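Usatbridge Shared Kitchen and Common Room
Minutes of the regular meeting, 2018-06-07
4 min read

We got going a little late and I'm taking the notes again, so blame me for the spelling. There were 11 of us by the time the second carload got in. Last meeting's minutes were read and passed with one fix: the shelf paper was bought at Mfinanga, and I had written Karkine. Sorry, Karkine!

1. The tabletop

Most of the first half hour went to the table, which I should have seen coming. As everybody knows by now, we paid for the wood to be looked after in the spring, and people have been asking me ever since whether it's okay to put things down on it. Yes. Please put things down on it, it's a table. What we did agree on is wiping along the grain with a damp cloth after every use, and no scrub pads (the green ones under the sink are for pots only, and I'm going to write that on the packet).

There was also the matter of marks. One person thinks they all come off with a bit of dish soap, another thinks soap makes them worse, and I think we should try it in a corner first. We'll do that before the next meeting and I'll report back.

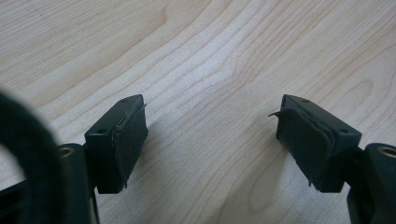

The tabletop, with the grain curving across it and a faint darker smudge on the wood.

The quote from Broduron for a fresh coat of finish came to $700. That covers sanding, two thin coats and picking up their own dust, and they want the room for a full weekend. Nobody was against it exactly, but with the fridge repair still to be paid we voted to hold off until September and ask again. Seven for, three against, and I didn't vote as I was hunting for the quote in my bag at the time.

2. Water on the table

This was my item, so I'll try to be fair. At the last two lunches people kept getting up to go to the tap, and half the talk got lost in chairs scraping. I'd like a pitcher of water put out before we sit down, every time, with the lid on so it can be passed along without a flood. Agreed by everyone, and quickly too! Whoever opens the room fills it. Whoever locks up empties it, rinses it and leaves it upside down on the rack with the lid beside it.

We talked for a while about lemon slices. I love them, but they do get left in overnight and then the whole thing smells of old lemon, so it's plain water for now and you can bring your own slice.
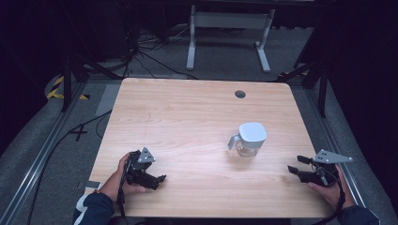

Where should the pitcher go during a meal?
Near the middle of the table, with the handle turned toward whoever is pouring next, and never on top of the papers.

3. Cups

We've been running short of cups at the bigger lunches, and we went back and forth on what to buy. Plastic ones are cheaper and they bounce. Glass washes up nicer and doesn't hold on to the taste of coffee. A couple of people wanted mugs, but the mug shelf is already a disgrace and I said so.

In the end we settled on clear cups with a good heavy base, the kind that don't tip when somebody bumps the table with a knee. Karkine sells them in boxes of 4, and we'll take two boxes to start. I'll go on my way home one evening and bring the receipt.

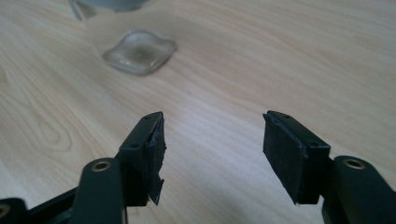 Clear cup with a thick, rounded-square base.

Also under cups: please don't stack them wet. Two got stuck together last month and it took warm water and a lot of patience to part them.

4. Booking the room

The Saturday sewing group would like an extra hour in the afternoon. Fine with all of us as long as pins get swept up off the carpet (I found one with my sock). The calendar by the door is the one that counts, so if your booking is only in an email, it isn't booked yet.

Somebody asked how many people come through in a year. I said about 3,000, going by the sign-in book, but plenty of people skip the book, so take that as you like.

5. Odds and ends

The drawer by the stove still sticks. Lifting it a touch as you pull does the trick for now. We need dish towels, and if you have clean old ones at home I'd be so happy to have them. The blue casserole dish has been on the counter for weeks, so please claim it before I start using it myself.

To do before next time:
- Try dish soap on a corner of the table (me)
- Two boxes of cups from Karkine (me again)
- Tell Broduron we'll be back in touch in September
- New label for the scrub pads
- Bring dish towels, everybody

We wrapped up with the last of the banana bread, and the next meeting goes on the calendar by the door as soon as I find a pen that works.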